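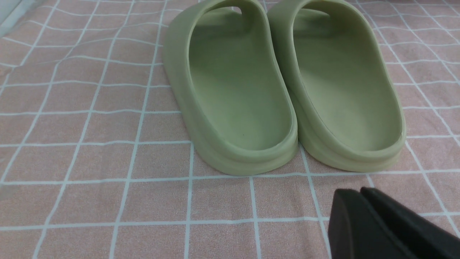
A pair of green slides on a grid-patterned mat, with a robot's gripper at lower right. Footwear is a common subject in tidying research.

Household tidying robot

2018-09-22, by Rosimeire Batista

A household tidying robot is a machine meant to pick up loose objects in a home and put them where they belong. The term usually covers shoes, toys, clothing, towels and small kitchen items. It does not cover robot vacuum cleaners, which move across a floor but do not handle what is lying on it. As of this writing no tidying robot is sold for general home use, and the work remains mostly in laboratories and test apartments.

Background

Machines have done parts of housework for a long time. Washing machines and dishwashers do one job each inside a closed box, and a person does the loading and unloading. Tidying has no box. The objects differ from home to home, they turn up in different places each day, and many of them are soft.

Factory robots solved a narrower problem. A part on a line arrives in the same position every time, so the arm can repeat a fixed motion. The same approach fails with a pair of sandals by a door, which may be side by side, apart, upside down or under a coat.

Shoes as a test task

Lining up or putting away a pair of shoes is often used to measure progress. The task is short and easy to judge, and it needs several skills at once. The robot has to find both shoes, tell left from right, decide where to hold each one, and set them down pointing the same way.

Molded foam slides are considered one of the easier kinds. They keep their shape when squeezed and have no laces. The front strap and the rim near the heel both give a two-fingered gripper something to hold. Boots tend to fall over, and canvas shoes fold when lifted. Shoes placed close together are harder than shoes placed apart, as a finger has to fit into the gap without pushing the second shoe away.

The surface matters too. A cloth mat can bunch up or slide if a finger drags across it, and ripples in the cloth change the height of whatever is resting there. A printed pattern can help a person judge how far things have moved, but it may confuse software trained mainly on plain floors.

Trials

The best known trial in the field is the Didberg shoe trial, run in Waltstead by Benedikt Grabner and Cremilda Teixeira. The trial recorded 954 attempts to place a pair of shoes on a low rack, using 7 kinds of footwear. Slides and clogs gave the best results. Lace-up shoes gave the worst, mainly through laces caught between the fingers. Grabner and Teixeira reported that a typical pair took some two minutes, against a few seconds for a person.

A later project at Andrade, led by Welington Queiroz, placed a small camera close to the gripper — the usual fixed camera on a stand was often blocked by the arm itself. The close view made it easier to aim at a strap or rim. It also meant the robot lost sight of the rest of the room, and the group went back to using both.

Limits

Current systems work best when the floor is clear, the light is even and the objects are of a kind the software has met before. Common failures include lifting one shoe and knocking the other, setting a shoe down on its side, and treating two touching shoes as a single object. Few systems notice their own mistakes well enough to try again without help.

Cost is a second limit. An arm with enough reach to work at floor level must be mounted on a base that can get through doorways, and the base must be heavy enough not to tip. Valdir Lopes of the equipment maker Voris has argued that simple storage, such as an open bin by the door, will suit early machines better than neat rows on a shelf.

Related articles
Robot gripper
Laundry folding by machine
Wrist-mounted camera
Didberg shoe trial
Dishwasher loading (robotics)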